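Skript zur dritten Sitzung: Gerüchte über Lebensmittel im Netz und wie wir sie prüfen

Stand: 30. November 2019

Liebe Teilnehmerinnen und Teilnehmer, wie versprochen kommt nun die schriftliche Fassung unserer dritten Sitzung, diesmal etwas ausführlicher, weil so viele von Ihnen nach den Einzelheiten gefragt haben (was mich sehr gefreut hat!). Bitte bringen Sie die Blätter zur nächsten Sitzung wieder mit, wir arbeiten mit den Randnotizen weiter.

1. Unser Fall: der Joghurt von Julari

Im Oktober ging eine Sprachnachricht durch etliche Familien- und Elterngruppen. Eine Frauenstimme erzählt, im Erdbeerjoghurt von Julari stecke ein Farbstoff aus Läusen, das stehe sogar auf dem Becher, man müsse nur die Nummer kennen. Dazu kam ein Foto einer Zutatenliste, ziemlich unscharf, aber die Nummer E 120 war zu entziffern. Wer wissen wollte, was davon stimmt, musste sich durch 312 Kommentare lesen und war danach meist ratloser als vorher.

2. Was hinter der Nummer steckt

E 120 ist Karmin, auch echtes Karmin oder Cochenille genannt. Der Farbstoff wird tatsächlich aus Schildläusen gewonnen, ist in der EU zugelassen und muss in der Zutatenliste angegeben werden, entweder mit Namen oder mit Nummer. Für Menschen, die vegan oder vegetarisch leben oder religiöse Speisevorschriften beachten, ist das eine wichtige Auskunft, und ich möchte Sie herzlich bitten, solche Fragen in der Diskussion nie als Überempfindlichkeit abzutun. Verwechselt wird Karmin gern mit E 162, dem Betanin aus der Roten Bete, das im Joghurt ganz ähnlich rosa aussieht.

3. Der Becher und das Foto

Wir haben im Kurs den Becher aus dem hiesigen Kühlregal danebengelegt. Dort steht Rote-Bete-Saftkonzentrat, von E 120 keine Spur. Das verschickte Foto gehörte zu einer anderen Sorte, Amia Waldbeere, und war so beschnitten, dass der Produktname fehlte. Die Nachricht mischte also eine richtige Angabe über einen Farbstoff mit dem falschen Becher. Solche Mischformen begegnen uns viel häufiger als frei erfundene Geschichten, und sie sind auch schwerer zu widerlegen.

4. Vorgehen beim Prüfen

Suchen Sie zuerst die älteste Fassung der Nachricht, die Sie finden können. Vergleichen Sie dann Sorte, Land und Packungsgröße, denn Rezepturen unterscheiden sich von Land zu Land. Erst danach schreiben Sie an den Hersteller, und zwar mit einer Frage, die sich mit Ja oder Nein beantworten lässt.

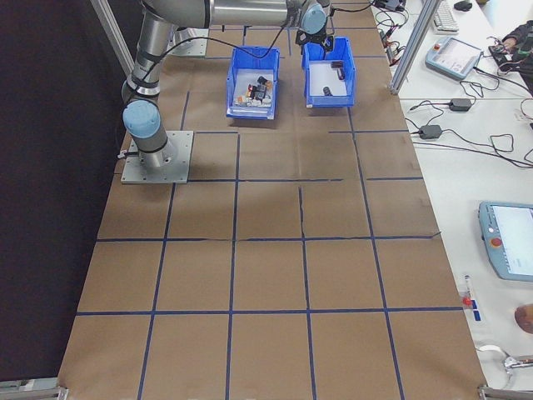

Abb. 1: Roboterarm mit Greifer über einer blauen Kunststoffbox, Tischfläche mit Klebeband in Felder geteilt.

5. Aufgabe bis zum nächsten Mal

Wählen Sie eine Behauptung über ein Lebensmittel, die Ihnen selbst zugeschickt wurde, und schreiben Sie dazu höchstens 80 Zeilen. Wer gerade nichts Passendes hat, nimmt die Geschichte vom angeblichen Wachs auf den Ider-Nudeln. Quellen bitte mit Abrufdatum, und heben Sie Ihre Bildschirmfotos unbeschnitten auf!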